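Workshop tips: what the Musitz outdoor runs taught us about wheels, joints and glare
7/8/25

These come out of the Golen navigation tests, where we compared two ways of keeping a mobile robot on a straight line over paving. Dušan Halás did the analysis. Most of it applies to anything you push around outdoors on small wheels.

Cross slab joints at an angle. Over 24 runs, the version that steered slightly off square lost its heading in 2. The version that met every joint head-on lost it in 8.

Don't follow a long joint. A wheel that drops into one will track it. Keep the seam between the wheels and check tire wear after each session.

Turn off auto exposure before a low sun run. Fix it on the pavement and let the sky go white. The heading estimate needs the ground and makes no use of the clouds.

Wipe the lens with a dry microfiber cloth, then look at a saved picture at full size. A soft picture is hard to spot on a laptop outdoors.
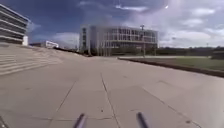 Keep the log interval the same for the whole set. We changed ours partway through and had to throw out almost 2000 readings.

Write down the slope. A gentle downhill grade made the braking numbers look worse than they were until Dušan split the runs by direction.

Charge packs indoors, label them with tape, and put the tape on the end you can see when they're installed.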